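Storage, not recipe, decides how long a rye loaf stays edible, according to the test baker at Wurkosholm, who has logged crumb moisture there for 13 years. "Cut face down, at room temperature," the baker said. "The refrigerator speeds up staling. Starch recrystallizes fastest just above freezing."

Loaves should cool for 24 hours before they are put away. Asked about mold in July, the baker was brief: "Wipe the container with vinegar every 2 days and let it dry with the lid up. Crumbs hold water."

Freezing works if the loaf is sliced first. "Past 17 days I can taste the freezer." 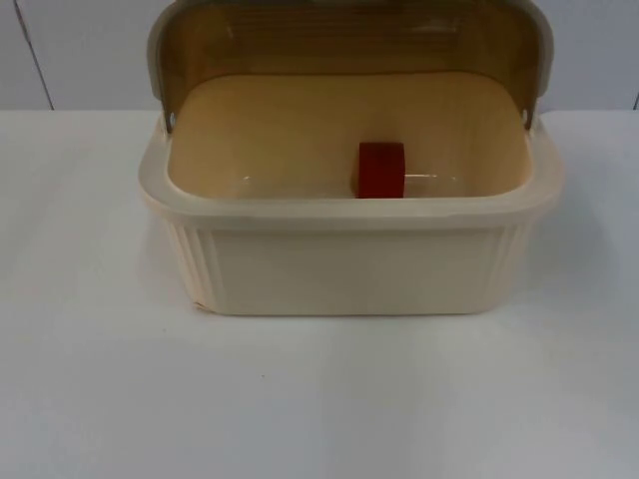
Cream plastic bread box with the lid open.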